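**Printed practice board for teaching PC assembly: worth it, or just use a dead motherboard?**

*Workshop & Classroom > Builds*

---

**flatpack_widow**

I run an after-hours computer building class at our community centre, and I've killed my last donated motherboard. Well, the class killed it. Bent pins, all of them, in a direction I'd describe as "north".

I'm tired of begging for dead boards, so I'm thinking of printing one. Same rough layout as a real board, pockets for the parts, real CPU and real RAM dropped in. Nothing powered. People practise the handling, which is the bit that scares them, and then they graduate to something with a warranty.

Has anyone done this and lived? Grey PLA is what I have. I have a lot of it. Don't ask.

---

**Pacheco_prints**

Did one last winter. It works fine for what it is. Some notes:

- Print it as one slab with the sockets raised on top. I tried separate sockets glued on, and every one of them came off in somebody's hand.
- Leave more clearance on the CPU frame than you think. Mine came out snug enough to hold a grudge.
- Don't bother modelling the little capacitors. You'll spend a whole evening on them and they'll snap off when you clean up the supports.

Real parts in printed holders is the right call. A printed CPU feels like a biscuit and people treat it like one.

---

**marg_in_moncton**

I'm going to be the grump. A printed socket has no lever, no pins and no load plate. You're teaching people to put a square in a square. My nephew mastered that at two.

Dead boards are everywhere if you ask a recycler politely. Bring doughnuts.

---

**flatpack_widow**

The recycler near me wants 48 dollars a board now that he's worked out I'll pay it. The doughnut era is over.

And you'd be surprised how many adults can't put the square in the square, Marg. The little corner triangle may as well be in Latin.

---

**Christos Athanasiadis**

Using my real name because I forgot to pick another one when I signed up in August 2023 and now it's too late.

We've got a printed board on our bench. All grey, socket frame near the middle, a slot holder for a stick of memory, and a couple of blocky housings because a bare slab looked sad. 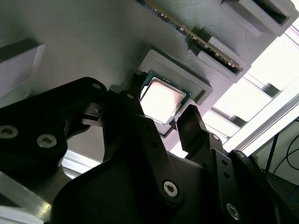 *Real CPU in the printed frame, RAM up in its slot. Layer lines at no extra charge.*

The raised rim round the CPU is the best thing on it. You can feel where the chip wants to go before it's in, and your fingers stay on the edges where they belong. If I were redoing it I'd thicken the walls of the RAM holder, as people lean on memory like they're closing a suitcase.

To Marg's point, no, there's no lever. We teach the lever separately on a real board that has nothing left to lose.

---

**Pacheco_prints**

Nice. What layer height? Those lines would drive me up the wall, but I'm the sort of person who sands the inside of drawers.

---

**Christos Athanasiadis**

Whatever the draft setting was. It was going to be a test print, and then it became the board. You know how it goes.

---

**marg_in_moncton**

I will concede it's tidy. I will also point out that a chip with a shiny lid in a plastic rim is going to teach folks that all chips sit like that. Then they'll meet one with legs and there'll be tears.

Also, that heat spreader is very clean. Has anyone let a student near it with paste yet?

---

**Christos Athanasiadis**

No paste on the printed board. House rule. PLA and thermal paste together make a grey on grey mess you'll be finding on your sleeves in September.

---

**Edivaldo Dantas**

Another real name, solidarity.

I teach the same thing to teenagers and I disagree with nearly everyone, which is restful. A printed board is good for exactly one lesson. After that they're bored and start building little houses out of the RAM. So print it cheap, print it quick and don't fuss about the finish.

What I'd add is a second board with the socket and slots turned the other way. Once they've got used to the first one they stop looking, and swapping boards makes them look again. You can do the turned one off the same file in a minute.

Printing it in one colour is a plus, by the way. On the real thing half the class is distracted by the lights.

---

**flatpack_widow**

Edivaldo, the turned board is going straight on the list. I can already hear the complaining.

Christos, would you share the file? And what did you do about keying the RAM slot? My first go had no notch, so it'd accept a stick either way round, or possibly a cracker.

---

**Christos Athanasiadis**

I'll dig it out. It's on a laptop that's older than some of the class.

For the notch, measure the stick you'll really be using and put a bump in the slot to match. Then print only the slot, test it, print it again, swear, and print it a third time. Only then print the whole board. I did those steps in the other order and own several handsome grey coasters.

---

**wusia_bench**

Chiming in to say that if you're going to use Wusia filament, don't. I used up 200 grams of it on a board about as flat as a potato chip. It was a beautiful colour, though.

A wide brim and a bit of patience with the bed fixed most of it. Draughts did the rest of the damage. My printer lives beside the back door because I lost an argument.

---

**Pacheco_prints**

Seconding the brim. Also round off the corners of the slab. Sharp corners lift first, and then they find your shin.

---

**marg_in_moncton**

Fine. I'll ask what everyone's avoiding. What does this cost against a dead board, counting your time?

---

**Edivaldo Dantas**

Nobody on this forum has ever counted their time, Marg. The whole place would close.

---

**flatpack_widow**

First slab is on the printer. It says 98 per cent and has said so since I put the kettle on. Slot bump is in, corners are rounded, no capacitors.

Marg, I've also got a line on 2 dead boards from a fellow at Bresatley who's clearing out a storeroom. So we'll have both, and you can come and teach the lever.

---

**marg_in_moncton**

I'll bring doughnuts.

---

**Christos Athanasiadis**

File's uploaded to the shared folder. The one called "board_final" is the wrong one. You want "board_final_USE_THIS_b".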